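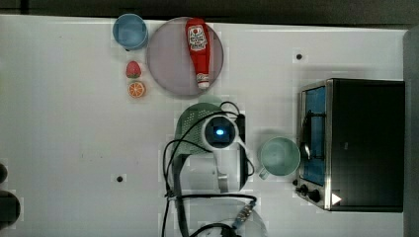
Notes from the demo visit — handling kitchen items

Automation for Beginners, handout 8. Visit to the Brarnholm workshop, March 2, 2019. Written up fast, sorry for gaps. If you missed it, read this plus the sheet on grippers from Menaka Weerakoon before the next class.

Who showed us what
Dilruba Munasinghe — the arm, the table, most of the talking.
Vsevolod Tymoshchuk — software, logging, awkward questions.
Dinesh Munshi — safety talk at the door. Stay behind the tape. Ask before touching anything, toy food included.

1. The set-up
One arm, one table. Ordinary kitchen things: plate, cup, mug, ketchup bottle, toaster oven. Toy fruit, strawberry and orange and so on. Toy food keeps its shape and does not go off, so the same task can be run again next week and compared.
Overhead view good for seeing where everything is. Bad for height. DM's point, came up several times: a flat view will not tell you how far down the rim of a thing is.

2. The colander
Main item of the morning. Why a colander? Thin wall, curved lip, full of holes. Awkward for picking up and awkward for looking at.
Wrist camera — sits close to the fingers, sees what they see. Loses the rest of the table. Terms to know: approach, grasp, lift, release. Approach is the bit people forget to plan. Two fingers have to go one each side of the wall, or the grip is on nothing.
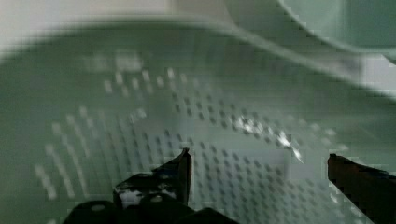 Glare also matters. Shiny plastic gives a bright patch and the patch moves when the arm moves, so the software can take it for an edge. Holes make it worse, lots of little edges all alike. Vsevolod said they turn the lights down for some runs and leave them up for others, on purpose, so that the system gets both.
Somebody asked about speed. Answer: slow first, always. Speed comes after teh grasp is reliable.

3. Numbers (copy these down)
Attempts logged on the colander task so far: 1,284
Counted as a clean grasp: 981
So a bit over three in four. "Clean" means lifted and put down again without slipping — a nudge that ends well is not clean. Longest run without a miss was 18.
Sandamali Ranasinghe asked if failed tries get thrown away. No. Kept and labelled, each with a reason.

4. Where things stand on the table
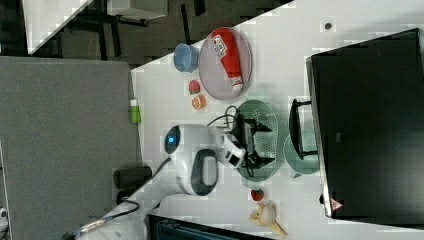
Photo: Brarnholm workshop, used with permission

Clutter is part of the task. Colander has neighbours: a dish rack on one side, plate and ketchup bottle above it, strawberry below. The arm has to get in without catching any of them. Path planning again, see handout 6.
Cables — think about these when you draw your own layout. They need slack for the whole reach, too much slack and they drag accross the table.

For next time
a) Sketch a table with five objects and mark two ways in to the one in the middle.
b) Work out the success rate from section 3 to one decimal place. Show working.
c) One paragraph: what can the wrist camera tell you that the overhead one can't? And the other way round.
Hand in to Menaka, paper is fine. Second visit planned for September, names on the list by the door.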